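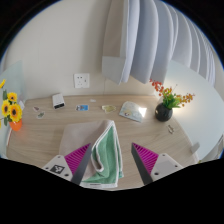
*Two-tone cloth with white piping, folded, on a desk at the Kelemen site.*

**Participants wanted: household cloth folding study**

Gestard is recruiting adults for a paid study of how people fold, turn and stack household cloths at a desk or table. The results will be used to revise the folding and storage section of our textile care guidelines. Sessions start in February and are held on the ground floor of the Kelemen building.

**What the work involves**

Each participant attends one session. You will be seated or standing at a desk, as you prefer, and given cloths one at a time. The set includes plain cloths, cloths with a different colour on each side, and cloths with a piped edge. Two-sided cloths take up most of the session, as the choice of which side faces out is one of the things we record.

For each cloth you will be asked to:

- lay it on the desk in whatever state it is handed to you
- fold it as you would at home, without instruction
- unfold it and repeat, this time following a printed pattern
- place it on the stack to your left

Corners that stick out, curled edges and doubled layers are to be left as they fall unless the printed pattern says otherwise. There is no time limit on a single fold. A short written form is completed between blocks — mostly tick boxes, with one open question on storage at home.

**Who can apply**

- aged 18 or over
- able to use both hands for light work over a full session
- no known skin reaction to cotton or to common washing powders
- able to tell green from beige under indoor lighting

Experience in a laundry, hotel or shop is accepted but must be declared on the form, and those results are analysed separately. People who took part in the Trollska towel trial are not eligible for this round. Left-handed applicants are particularly needed.

**Places and payment**

There are 28 places, with a reserve list of 17. Payment is made by bank transfer after the session. Travel within the city is refunded on production of a ticket. Participants who leave early are paid for the blocks they have completed.

**Practical notes**

Please remove rings and bracelets before the session, as they catch on the piping. Sleeves should be rolled above the wrist. All cloths are washed between participants with an unscented powder. Lockers are provided; bring your own padlock. The building has step-free access from the car park side only.

**How to apply**

Applications are made through the Fluvix booking page, under "Cloth folding". State your preferred hand, your availability on weekdays and whether you need a height-adjusted chair. Questions about eligibility should be addressed to Judit Szabó, study coordinator, using the message box on the same page.

Notice posted Sep 3, 2019.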